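Tanoli Trailing Leaf Wallpaper
by Fotmont

Color: Autumn Beige
Sold by the roll
Paste-the-wall, non-woven backing
Pattern: straight match

We have had a soft spot for leafy wallpapers for years, and Trailing Leaf is the one we keep coming back to. It started as a brush drawing in our Zomville studio, done in brown ink on the back of an old seed catalog, and the printed version still has that loose, slightly wobbly line. Big brown leaves, thin curling stems, little bunches of berries, and behind them a second layer of much paler leaves that you hardly notice until the light comes in low. We love that part!

The background is a warm beige that leans a little toward peach in some rooms and a little toward cream in others. It depends on your bulbs and which way the windows face, so please order a sample and live with it for a few days. Tape it up next to the trim, look at it at breakfast, look at it again with the lamps on. Samples are a full page in size and come flat — never folded.

Where it works

Dining rooms, for sure. Hallways too, and the short wall behind a bed. People worry that a large leaf will crowd a small room, and we used to think so as well, but we papered the half bath at our Sedumthorpe shop with it and the room feels bigger than it did in plain paint. It's also lovely next to white, which gives all those browns something crisp to sit against.

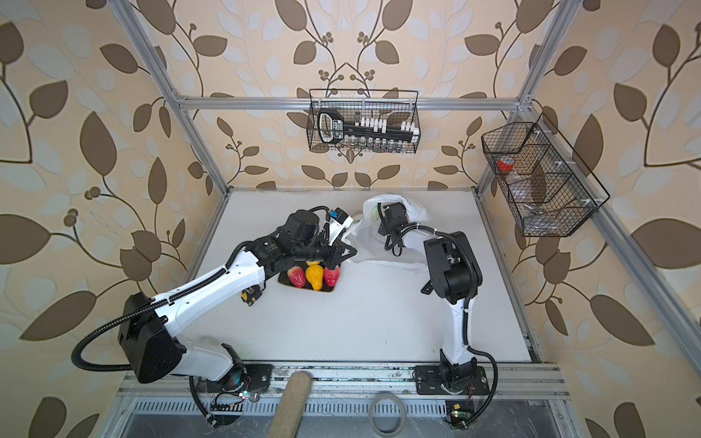
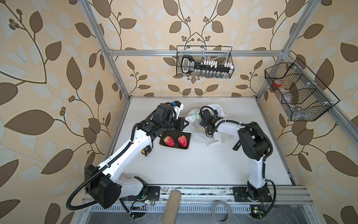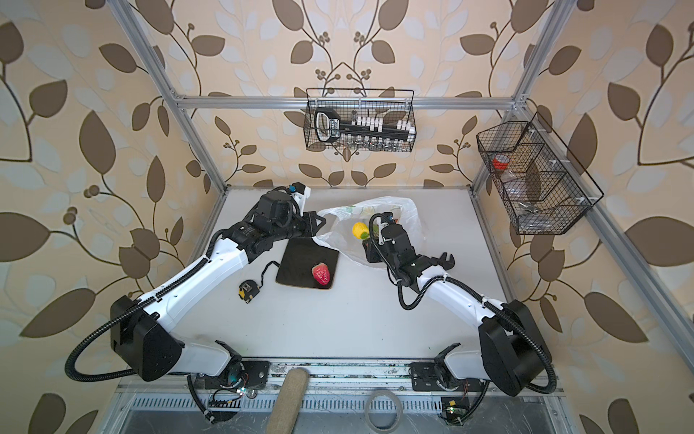

Leaf and vine pattern on the walls, with a plain white tabletop.

Hanging notes

The backing is non-woven, so the paste goes on the wall and the paper goes up dry. No soaking, no booking, no long wet strips folded over your arm. Prime bare drywall first and let it dry overnight. Old glossy paint needs a light sanding.

Start with a plumb line and work away from it in both directions. Leave 2 inches extra at the top and bottom of every strip and trim with a new blade — change it often, more often than seems reasonable. Smooth from the middle out with a soft brush. A hard plastic tool can leave shiny tracks on the darker leaves.

Order all your rolls together and check that the batch number matches on each label. We print this design in runs of 3,000 rolls, and the brown can shift a tiny bit from one run to the next. One spare roll in the closet is a very good idea if you have kids, a dog or a narrow staircase.

Care

Dust with a dry cloth. For marks, use a damp sponge and a drop of dish soap, dabbing gently. Keep it out of showers and away from the wall right behind the stove.

Shipping and returns

In-stock rolls leave Sedumthorpe within 3 working days. Unopened rolls can come back to us for 8 weeks after delivery. Samples are yours to keep (they make great drawer liners).

Goes well with

Tanoli Plain in Oat
Tanoli Small Berry in Rust
Fotmont wallpaper paste, ready mixed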